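Tirnow Bedding Return Scheme
Progress report to the Safavi Fund, second period
Prepared by Esmaeil Dehghan

1. Collection
Households in the Ostden and Tirnow districts returned 431 parcels of used bedding and soft furnishings, against 353 in the first period. Most of the increase came from Ostden, where the drop-off point at the library now stays open until 7 p.m. Parcels are weighed on receipt and logged by district.

2. Sorting
Sorting moved to the Flukport unit in December. Average handling time per parcel is down to around 10 minutes. Cotton and polyester are separated by label; unlabeled items go to the mixed-fiber line, which remains the slowest part of the process.

3. Packaging
Households are asked to reuse boxes they already have. Plastic sacks are still accepted but split more often in transit.

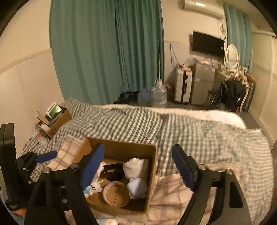
The revised instruction sheet asks for pillows and bulky items to be packed separately from sheets. Compliance is uneven and will be reviewed with the next print run.

4. Spending
Transport is over budget by 2 percent. All other lines are within the approved limits. No change to the grant total is requested.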